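Prullholm Code

The Prullholm Code is a set of good-practice rules for recording manual tasks with hand-held grippers, the recordings being used to train robots. It was drafted under Vitalii Hutsuliak at Rothe and first issued in October 2021. A revised text, with 29 clauses in place of the original 20, followed in December 2021.

Scope

The Code applies to work in furnished rooms, where an operator carries a gripper in each hand. Fixed robot cells are outside its scope and are covered by a separate Rothe document, Grimodo 2.

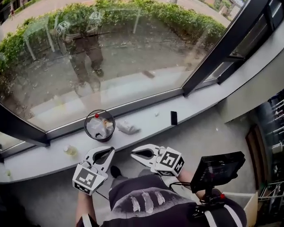 Two hand-held grippers with marker cubes at a windowsill.

Main provisions

Marker cubes must be clean, firmly seated and free of damaged corners. Cables are to be routed so that they do not cross the jaws or restrict the wrist. Straps are adjusted before the first recording and checked again after each break.

Glass receives a section of its own. A window or mirror may return a second image of a marker, and tracking software can mistake it for the real one. Operators are asked to note glass surfaces in the session log – including those behind the work area – and reviewers must check such recordings by eye.

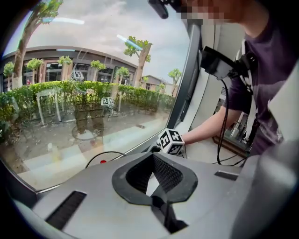 The Code also sets rules on privacy. Faces are to be obscured before recordings leave the site, and passers-by outside a window are treated in the same way as persons in the room.

Adoption

Anar adopted the Code in full and applied it to an archive of 1424 recordings. Compliance is voluntary, and no certificate is issued.

See also
Grimodo 2
Motion capture
Robot learning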